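섬들로 식물원 야외정원 및 온실 동절기 사전 안전점검표

점검 대상: 섬들로(Sundlow) 식물원 야외정원, 베예네(Beyene) 온실, 작업동 및 부속 시설
점검일: 2018년 11월 9일
점검자: 카타리나 마리뉴(Catarina Marinho), 시설안전 담당
확인자: 나탈리아 마갈량이스(Natália Magalhães), 원예관리 책임
문서 번호: 3155
판정 구분: 적합 / 조건부 적합 / 부적합 / 해당 없음

1. 점검의 목적과 범위

본 점검은 서리와 결빙이 시작되기 전에 관람객 동선, 작업 공간, 수목 및 시설물의 위험 요소를 확인하고 필요한 조치를 기록하기 위하여 실시하였다. 점검 범위는 정문에서 베예네 온실에 이르는 주 관람로, 암석원, 장미원, 숙근초 화단, 연못 및 계류, 퇴비장, 작업동, 농약 보관실로 한다. 썬튼(Sernton) 구역의 신규 조성지는 공사 중인 관계로 출입 통제 상태만을 확인하였으며, 시설 자체에 대한 판정은 준공 이후로 미룬다.

판정이 "조건부 적합"인 항목은 비고란의 조치가 완료될 때까지 해당 시설을 제한적으로 사용할 수 있다. "부적합" 항목은 조치 완료 후 확인자의 서명을 받기 전까지 사용을 금지한다.

2. 관람로 및 계단

2.1 주 관람로 포장면의 균열, 침하, 들뜸
판정: 조건부 적합
의견: 장미원 입구의 판석 한 장이 밟을 때 흔들린다. 하부 모래층이 유실된 것으로 판단되며, 판석을 들어내고 모래를 보충한 뒤 다시 다져야 한다. 작업 전까지 안전 고깔을 세워 둔다.

2.2 계단 디딤판 및 미끄럼 방지재
판정: 부적합
의견: 암석원 상단 계단의 미끄럼 방지 띠가 대부분 벗겨져 있다. 북향이라 오전 내내 그늘이 지고, 이끼도 넓게 퍼져 있다. 이끼를 솔로 제거하고 방지 띠를 전면 교체한다. 교체 전까지 상단과 하단에 차단줄을 설치하고 관람객을 서측 경사로로 안내한다.

2.3 난간 고정 상태
판정: 적합
의견: 모든 지점에서 손으로 밀었을 때 흔들림이 없었다. 연못 쪽 난간의 도장이 일부 벗겨졌으나 구조에는 영향이 없다. 도장은 봄 정비 때 실시한다.

2.4 제설 자재 비치
판정: 조건부 적합
의견: 제설함 3개소 중 정문 제설함의 모래가 굳어 있어 사용할 수 없다. 마른 모래로 교체할 것. 화단과 접한 구간에서는 염화칼슘을 사용하지 않는다. 지난겨울 숙근초 화단 가장자리에서 염해로 의심되는 고사가 발생한 바 있다. 해당 구간에는 모래 또는 굵은 마사토만 살포한다.

2.5 야간 조명
판정: 적합
의견: 폐장 이후 점등 상태를 확인하였다. 낙엽이 쌓인 바닥등은 청소를 마쳤다.

3. 수목

3.1 고사지 및 부러진 가지
판정: 조건부 적합
의견: 관리번호 511번 느티나무의 관람로 쪽 수관에 굵은 고사지가 걸려 있다. 지상에서 제거하기 어려운 높이이므로 외부 수목관리업체에 의뢰한다. 제거 전까지 수관 투영 범위 안의 벤치는 사용하지 않도록 하고, 강풍 예보 시 해당 구간을 폐쇄한다.

3.2 지주목 및 결속재
판정: 조건부 적합
의견: 올봄에 심은 산딸나무의 결속끈이 수피를 파고들기 시작하였다. 끈을 풀어 폭이 넓은 고무 결속재로 바꾸고 줄기와 지주 사이에 여유를 둔다. 이미 활착한 나무의 지주는 제거를 검토한다. 필요 이상으로 오래 묶어 둔 나무는 줄기의 지지력이 약하게 발달한다.

3.3 적설 대비
판정: 적합
의견: 향나무와 주목의 수관을 느슨하게 묶어 두었다. 상록 관목의 눈은 빗자루로 아래에서 위로 털어 내며, 얼어붙은 눈은 억지로 떼어 내지 않는다.

3.4 뿌리 주변의 버섯 및 공동
판정: 적합
의견: 벚나무 밑동에서 관찰된 버섯은 전문가 확인 결과 낙엽층에서 자란 것으로, 줄기 부후와는 관련이 없는 것으로 보고되었다. 다음 점검 때 같은 위치를 다시 확인한다.

3.5 월동 피복
판정: 조건부 적합
의견: 배롱나무 줄기 싸기는 끝났으나 수국 화단의 피복이 아직 절반에 그친다. 낙엽 피복재는 줄기에 직접 닿지 않게 펴야 한다. 현재 일부 포기에서 낙엽이 줄기 둘레에 높이 쌓여 있어 과습과 설치류 피해의 우려가 있다.

4. 연못, 계류 및 급수 설비

4.1 연못 주변 경고 표지와 구명 장비
판정: 적합
의견: 구명환과 로프를 확인하였다. 표지에는 결빙 시 얼음 위에 올라가지 말 것을 알리는 문구를 추가하였다.

4.2 계류 펌프
판정: 조건부 적합
의견: 펌프 인양 및 보관이 예정되어 있다. 인양 전에 반드시 전원을 차단하고 차단기에 작업 중 표지를 건다. 지난해에는 표지 없이 작업한 사례가 있었으므로 이번에는 확인자가 입회한다.

4.3 야외 수도 및 관수 배관의 퇴수
판정: 부적합
의견: 장미원 뒤편 급수전의 퇴수 밸브가 돌아가지 않는다. 이 상태로 결빙되면 배관이 파열될 수 있다. 밸브를 우선 교체하고, 교체가 늦어질 경우 상류 제수변을 잠근 후 급수전을 열어 둔다. 점적 관수 호스는 말단 마개를 모두 열어 물을 뺀 뒤 걷어서 작업동에 보관한다.

4.4 급수전 보온재
판정: 적합
의견: 찢어진 보온재는 점검 당일 교체하였다.

5. 베예네 온실

5.1 유리 및 창틀
판정: 조건부 적합
의견: 북측 천창의 유리 한 장에 모서리 균열이 있다. 하부 통로에 차단대를 두고 접합유리로 교체한다. 유리 교체 중에는 온실 전체를 휴관한다.

5.2 환기창 개폐 장치
판정: 적합
의견: 자동과 수동 모두 작동한다. 수동 손잡이를 돌릴 때 소음이 있어 윤활하였다.

5.3 난방 설비
판정: 조건부 적합
의견: 시험 가동에서 이상은 없었으나 연도 점검 기록이 누락되어 있다. 설비업체로부터 확인서를 받아 본 점검표에 첨부할 것. 확인서 접수 전에는 야간 무인 가동을 금한다.

5.4 일산화탄소 경보기
판정: 적합
의견: 시험 버튼으로 작동을 확인하였고 건전지를 교체하였다.

5.5 저온 경보
판정: 적합
의견: 난대 식물실의 경보 온도는 섭씨 12도로 설정되어 있다. 당직자 연락처가 이전 담당자로 등록되어 있어 수정하였다. 당직이 바뀔 때마다 연락처를 갱신하도록 인수인계 양식에 항목을 추가한다.

5.6 바닥 배수 및 미끄럼
판정: 조건부 적합
의견: 양치식물실 배수구가 낙엽과 배지 찌꺼기로 막혀 물이 고인다. 매주 청소하도록 하고, 관수는 개장 전에 마친다.

5.7 가시 및 자극성 식물
판정: 적합
의견: 선인장 진열대와 관람선 사이의 이격 거리가 유지되고 있다. 대극과 식물의 수액 주의 표지는 글씨가 바래 있으므로 연내에 교체할 것을 권고한다.

6. 작업동 및 공구

6.1 전정가위, 톱, 낫의 보관
판정: 조건부 적합
의견: 날 덮개가 없는 전정톱이 서랍에 그대로 들어 있었다. 덮개를 씌우고 걸이에 보관한다. 사용 후에는 수지를 닦고 소독하여 병해의 전파를 막는다.

6.2 예초기 및 송풍기
판정: 적합
의견: 동절기 보관을 위하여 연료를 모두 비웠다. 보호 덮개와 비상 정지 기능에 이상이 없다.

6.3 파쇄기
판정: 부적합
의견: 투입구의 안전 막이 고무가 찢어져 파편이 튈 위험이 있다. 부품이 도착할 때까지 열쇠를 사무실에서 보관한다. 재가동 시에는 보안면과 귀마개를 착용하며, 소매가 넓은 옷과 목도리는 금한다. 막힌 가지는 전원을 끄고 회전이 완전히 멎은 뒤에만 제거한다.

6.4 사다리
판정: 조건부 적합
의견: 삼각 사다리 하나의 발판 고정핀이 휘어 있어 폐기 표시를 하였다. 나머지는 적합하다. 언 땅이나 서리가 남은 잔디 위에서는 사다리 작업을 하지 않는다.

6.5 전기 연장선 및 누전 차단기
판정: 적합
의견: 피복 손상은 없었다. 온실용과 야외용 연장선은 구분하여 걸어 둔다.

6.6 개인 보호구
판정: 조건부 적합
의견: 방한 장갑이 모자란다. 두꺼운 장갑을 끼고 전정가위를 쓰면 손끝 감각이 둔해지므로, 전정 작업용으로는 얇고 베임에 강한 제품을 별도로 지급한다.

6.7 구급함
판정: 적합
의견: 유효기간이 지난 소독제를 교체하였다. 가시 제거용 핀셋을 추가하였다.

7. 농약, 비료 및 퇴비

7.1 농약 보관실 잠금 및 환기
판정: 적합
의견: 열쇠는 지정자만 보관한다. 환풍기가 정상 작동한다.

7.2 재고 대장
판정: 조건부 적합
의견: 기계유 유제의 실제 수량과 대장의 수량이 일치하지 않는다. 사용 후 기입이 빠진 것으로 추정된다. 동계 방제가 시작되기 전에 대장을 정정하고, 이후에는 반출 즉시 기입한다. 라벨이 없는 용기는 내용물을 추정하여 사용하지 말고 지정 폐기 절차에 따른다.

7.3 동결에 약한 약제
판정: 적합
의견: 액상 제제를 내측 선반으로 옮겼다.

7.4 퇴비장
판정: 적합
의견: 더미의 경사가 안정되어 있다. 뒤집기 작업자는 방진 마스크를 착용한다. 병든 장미 잎과 회양목 가지는 퇴비에 섞지 않고 따로 모아 반출한다.

8. 썬튼 구역 출입 통제

8.1 가설 울타리
판정: 조건부 적합
의견: 동측 울타리 받침 하나가 기울어 있다. 시공을 맡은 범데일(Vumdale) 조경에 통보하였고, 보강하겠다는 답을 받았다. 강풍 시 울타리에 씌운 가림막이 돛처럼 바람을 받으므로, 통풍구를 내거나 가림막을 걷도록 요청하였다.

8.2 굴착부 표시
판정: 적합
의견: 연못 예정지의 굴착 가장자리에 차단대와 반사 표지가 설치되어 있다. 

8.3 공사 차량 동선
판정: 조건부 적합
의견: 자재 반입 차량이 개장 시간에 주 관람로를 가로지른다. 반입은 개장 전에 마치고, 불가피한 경우 유도원을 배치한다. 차량이 느티나무 뿌리 위를 지나지 않도록 깔판을 놓을 것. 반복된 하중으로 흙이 다져지면 나무의 쇠약은 여러 해 뒤에 나타나므로 공사가 끝난 뒤에는 책임 소재를 가리기 어렵다.

9. 부적합 항목의 조치 계획

암석원 상단 계단(2.2): 이끼 제거는 원내 인력으로 즉시 시행하고, 방지 띠는 자재 입고 후 시공한다. 담당은 시설안전으로 한다.

장미원 뒤편 급수전(4.3): 첫 결빙 전에 밸브를 교체한다. 그 전까지 상류 제수변을 잠그고 매일 저녁 잠금 상태를 확인한다. 담당은 시설안전으로 한다.

파쇄기(6.3): 부품을 주문하였다. 전정 부산물은 작업동 뒤편에 임시로 쌓되 소화전 앞을 막지 않는다. 담당은 원예관리로 한다.

10. 확인자 의견

전반적인 상태는 지난해 같은 시기보다 양호하다. 다만 기록의 누락(5.3, 7.2)이 반복되고 있다. 설비가 정상이라 하더라도 이를 입증할 문서가 없으면 적합으로 판정할 수 없음을 각 담당자에게 다시 알린다.

수국 화단의 피복(3.5)은 기온이 더 내려간 뒤에 마무리하여도 늦지 않다는 의견이 원예팀에서 제기되었다. 지면이 아직 따뜻할 때 두껍게 덮으면 포기가 무를 수 있다는 점에서 타당하다고 본다. 이에 완료 시한을 첫 된서리 이후로 조정하되, 줄기에 닿은 낙엽은 바로 걷어 낼 것을 지시하였다.

암석원 계단의 우회로인 서측 경사로는 휠체어 이용객도 통행하는 구간이다. 우회 인원이 몰릴 경우를 대비하여 단체 관람은 입장 간격을 둔다.

11. 후속 점검

조건부 적합 항목은 조치가 끝나는 대로 담당자가 일자와 서명을 기입하여 제출한다. 전체 재점검은 1월 중 실시하며, 이때는 결빙 상태의 관람로와 연못, 적설 후의 수관, 난방 가동 기록을 중점적으로 확인한다. 재점검 전이라도 강풍, 폭설 또는 한파 특보가 해제된 뒤에는 개장에 앞서 2항, 3항, 5.1항을 다시 확인하고 본 점검표 뒷면에 결과를 적는다.

점검표 원본은 시설안전 사무실에 보관하고, 사본은 작업동 게시판과 온실 당직실에 비치한다. 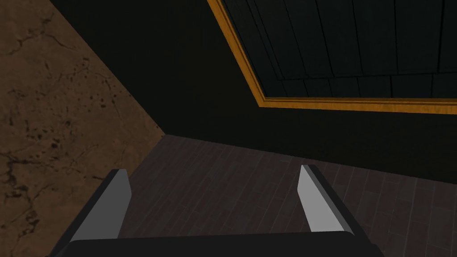 사본을 교체할 때에는 이전 사본을 회수하여 원본과 함께 철한다. 게시된 사본에는 직접 수정하여 기입하지 않으며, 정정할 사항은 시설안전 담당에게 서면으로 제출한다.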